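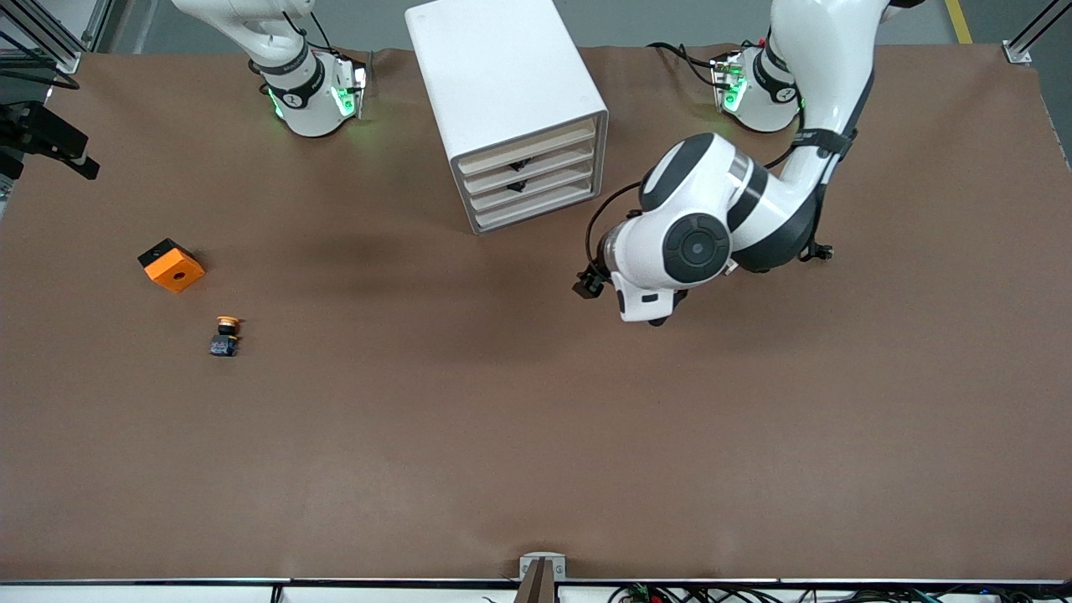
The big table at Lerby, with its brown surface and the white drawer cabinet up against the far edge. Four pale wooden drawer fronts.

Lerby workroom: furniture and storage
Album by Savita Upadhyay
Posted February 24, 2024
26 photos in the full album, a selection on this page

A record of the furniture and storage at Lerby, the workroom on the ground floor of the Drorkelent building. Most of it was bought second-hand or moved down from upstairs over the past couple of years. People have asked what we have and where it came from, so I have put the details with the photos. Measurements are in centimetres and are my own. Names in brackets are the ones we use on the room plan.

The big table (Table A)
The table came with the room and is too wide to go out through the door in one piece. The brown colour was chosen over the grey we had in July. It is easier on the eyes under the ceiling lights, though it does show smudges. Wipe it with a barely damp cloth and let it dry before you put anything down.

The drawer cabinet (Cabinet 1)
White body, flat top, pale wood fronts. We bought it from Jaidee, who had it on the floor as a display piece and took a bit off the price. It stays on the table so the drawers can be reached without bending. Please leave the top clear, as things put up there get forgotten.

Inside Cabinet 1, top drawer
Pencils, markers, two tape measures and the short steel ruler. The divider is a cutlery tray cut down to fit.

Inside Cabinet 1, bottom drawer
Tape and string. The bottom drawer runs a little stiff. Rubbing candle wax along the runners in July helped for a while and it is due again.

The wall shelves
Pine, painted white on the front edges only. The full run is 242 cm, made up from two lengths with the join sitting over the middle bracket. If I were doing it again I would add another bracket on the left, where the heavier boxes have ended up.

Close-up of the shelf join
You can feel the join with a fingernail but it is hard to see from the doorway. Filled, sanded and painted twice.

Kandel boxes on the lower shelf
These are the Kandel lidded boxes in the medium size. The lids click on both sides and the boxes stack well. The small size does not stack on the medium, despite looking as though it should — check before you order.

Box labels
Plain white labels, black marker, one word each. We tried coloured dots first and had to keep a list of what the colours meant. The list went missing.

The corner cupboard (Cabinet 2)
Moved down from upstairs. It holds cleaning gear, spare light tubes and the folding step. The left door needs lifting slightly as you close it. New hinges are in an envelope taped inside the right door and will go on when someone has a free morning.

Trolley
Steel, three tiers, grey. One castor was replaced and is a slightly lighter colour than the others. It parks beside Cabinet 2 with the brakes on. The floor slopes toward the drain in that corner, so the brakes do matter.

Stools
Bought as a job lot from a school sale. The seats were sanded back and oiled, the legs left as they were, scratches and all. Felt pads are on order for the ones that scrape.

The window bench
A long narrow bench along the north wall, good for anything that needs daylight. It gets hot there in the afternoon in summer, so glue and tape should go back in the drawers. The blind on the right sticks halfway. Pull it straight down, then let it up slowly.

Under the window bench
Offcuts and flattened cartons. This was meant to be temporary. Anything without a name on it is free to take.

Hooks by the door
Aprons on the left, keys on the right, dustpan at the end. The hooks are screwed into a timber rail and the rail is fixed to the brick, so it will carry a fair bit of weight.

Room plan
The plan is pinned up inside the door and drawn to scale. The printed copy still shows the trolley in its old position.

Costs
The furniture budget was $3000, and $1461 of it has been spent, which covers the drawer cabinet, the boxes, the shelving timber and brackets, the castor and the paint. The stools were paid for separately. The rest is being kept for lighting over the window bench and, if there is enough left, a second cabinet to match the first. Jaidee have said they can order one in but the wait is long — and I would want to see the colour of the drawer fronts before agreeing to it.

Still to be photographed: the storeroom, the notice board, and the upstairs shelves once they have been repainted. I will add these to the end of the album so the order of the existing photos does not change.

Corrections to the measurements can be left in the comments under the photo concerned.

Savita Upadhyay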